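Progress report, Breltaddale coat line
To: Wayne Charbonneau
From: Mélanie Melnyk, Plestcombe studio
16 February 2022

Dear Wayne,

The second fitting of the long wool coat is finished, and the shoulder now sits well on all three fit models. We lowered the armhole a little and took some width out of the back. The shorter coat is behind. Its collar was cut in the wrong weight of felt and I have asked the Predham workroom to cut it again.

Orders confirmed by the shops stand at 2,654 pieces, of which the long coat in camel is the largest part. Gray is slower than we expected. I would like to keep it, but in fewer sizes, and I need your agreement before the fabric is booked.

Lining: the mill sent 52 meters of the striped satin for sampling. The color is good. The stripe moves at the side seam when the coat is buttoned, so the pattern maker is adding an ease pleat at the center back.

Buttons are still open. Chan offered us horn and a corozo in the same size. I prefer the corozo — it takes the dye more evenly — and the price difference is small.
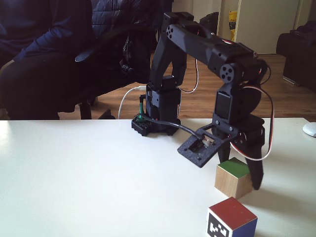
The belt for the long coat has also changed. It was too stiff to tie, so we removed the interlining from the ends and kept it only at the waist. The loops move up slightly to match.

Spending is inside the budget, except for courier costs between Plestcombe and Predham, which I will send separately. Next I need from you the decision on gray and on the buttons, both before the end of February if possible.

With kind regards,
Mélanie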